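Sports / Cricket / Grounds and visits / Open day at Sindport

Open day at the Sindport cricket ground

I went to the open day in May together with Toshiko Imai, who scores for our club and wanted to see the new scoring room. We took the early bus from Dokport and arrived 30 minutes before the gates opened, so we stood and watched the ground staff roll the practice pitches.

The tour was in groups of 26. Our guide was a former wicketkeeper and he spoke very quickly, but he answered every question. The ground has 2,279 seats. I had expected more, but from the upper rows you can hear the batsmen call for a run, and this I liked very much.

In the indoor hall there are four lanes. The bowling machine was set slow for visitors. I faced one over and touched the ball two times. Toshiko did better than me.

After the nets there was a long pause with tea before the second part.

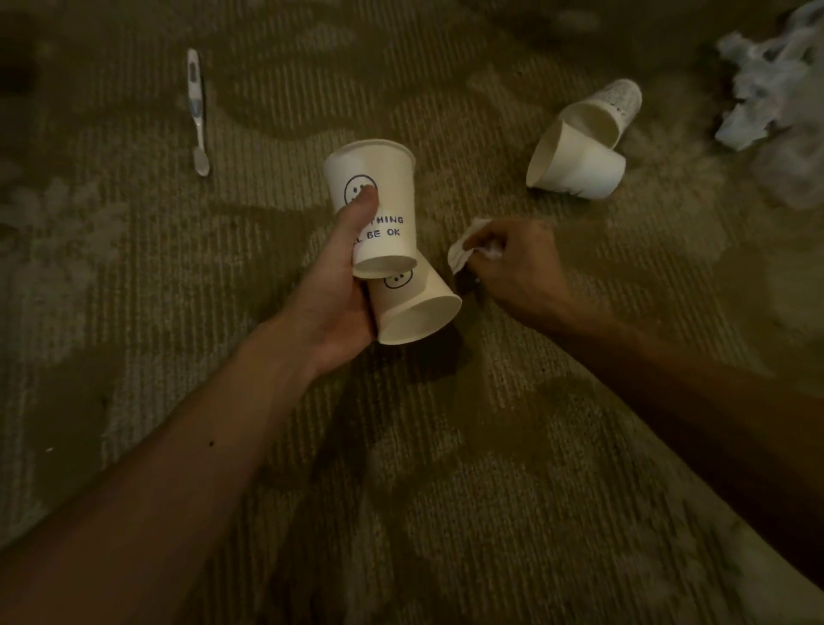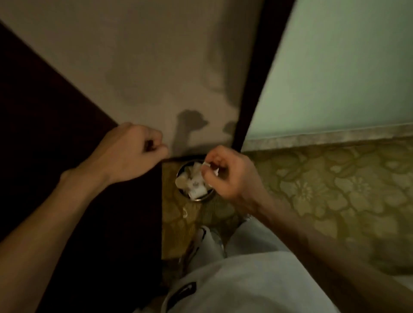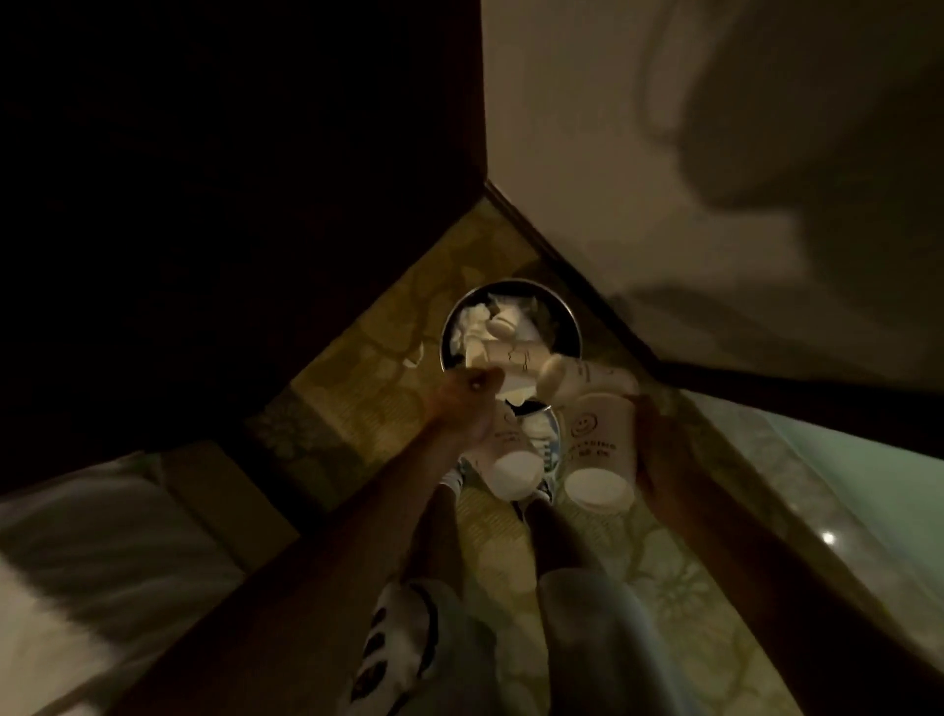

Paper cups and the small bin in the corner.

The scoring room and the shop

The scoring room is up a steep stair behind the pavilion. Two scorers sit side by side and check the total after each over. They still keep a paper book next to the computer, and Toshiko asked if she could look at the pages from last season. She was allowed, and I waited a long time.

The shop had mostly bats and pads from Cukik. I tried a pair of gloves in my size, but the fingers were stiff, and I bought only a scarf.

Entrance was free and the net session cost 4 dollars. The last bus back to Dokport leaves from the north gate, which is not the gate where you arrive.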